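Grenari Help > Robot learning > Manipulation

Wrist camera only policy: is my success number any good, or am I fooling myself?

Asked by Yoon-hee Yeon, 29/09/2018

Hi all! I've been training a table setting policy by imitation and I'd love a sanity check on how I'm evaluating it before I write anything up. The job is small: two fingers, one countertop, get the dishes and utensils where they belong. The only input is what the wrist cameras see, no overhead view at all. I have 349 demonstrations, all done by me and my labmate Seung-woo Geum.

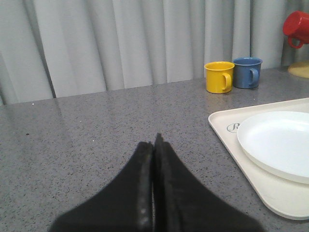

I trained it two ways. One policy gets a single image per step, and the other gets the current image plus a short history. On plates and mugs they come out the same. On the utensils the history one looks much better, and I got very excited — then I looked at how I was testing. I ran 20 trials per policy, and I was putting things back by hand between trials, from memory. So now I don't know if I have a result or if I just got nicer at placing chopsticks as the afternoon went on.

The chopsticks are the hard part, by the way. They're thin flat metal, and once the fingers get low they hide a lot of what the policy needs to see. 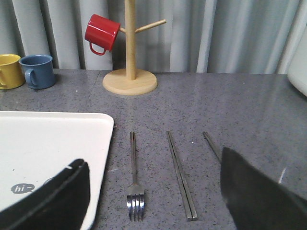
Fork and chopsticks seen between the fingers, mug tree at the back.

My theory is that history helps because the policy still "remembers" a chopstick after a finger covers it up. Is that a fair claim from what I have? And is 20 trials just too few? Seung-woo says yes, but he says that about everything I do.

Answer from Balthasar Rüegg (accepted)

Your worry about resets is the right one and I'd fix that before adding trials. I made the same mess on my Selton project. I ran all of policy A, had lunch, ran all of policy B, and B won. When I mixed the order the gap shrank to almost nothing.

What I do now: write down the start layouts ahead of time, save a picture of each one, and overlay it on the live view while you put things back. Then run both policies from every layout, with the order shuffled, and if you can stand it have someone else start the runs so you don't know which policy is going.

Twenty is okay for seeing a huge difference and not much else. If it's 18 against 6, fine. If it's 14 against 11, you don't have anything yet.

On the memory idea, you haven't tested that. History also gives the policy a sense of how fast it's moving, and that could be the whole effect. Try freezing the history frames (feed it copies of the current image) and see if it falls apart. Better still, sort your layouts by whether a finger covers the target on the way down and score those separately. If the gain is only in the covered ones I'd believe you.

Answer from Chang-ho Yook

just collect more demos. we went to 1,000 and most of our problems went away

Comment from Yoon-hee Yeon

Balthasar, thank you!! Splitting by covered and not covered is so obvious now that I see it. I can do that with the trials I already logged, at least as a first look. Chang-ho, I believe you, but that's a lot of chopsticks.

Answer from Pieter Hlongwane

Agree with the accepted answer. One small thing to add: report where each failure happened, at the reach, the grasp or the release. We had 2 policies with the same total score and one of them never missed a grasp, it only dropped things late. You'd never see that from the total. Also check whether you and Seung-woo come at the utensils from the same side in your demos. If you don't, the single image policy may be averaging the two of you, and then it looks like a memory problem when it's really a demo problem.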